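The arm at the Votthorpe café does the reaching now

Rolto put its arm behind the counter in December, and the staff at Votthorpe were told no jobs would go. None have. What changed is the job itself. Christos Zacharopoulos used to talk to customers while his hands worked. Now he watches the gripper and steps in when it stalls.

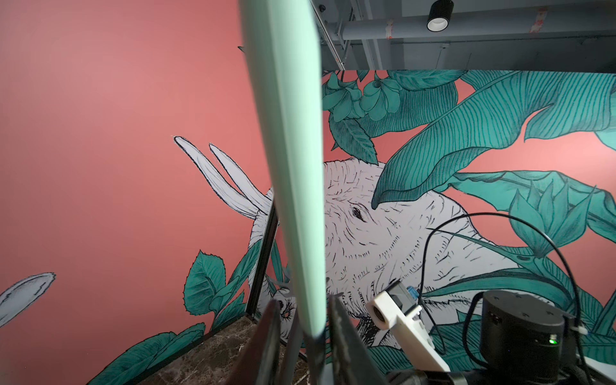
He is paid the same for that – and he likes it less. I think owners should ask about this before they sign. A machine that takes the easy half of a shift leaves people with the waiting and the complaints.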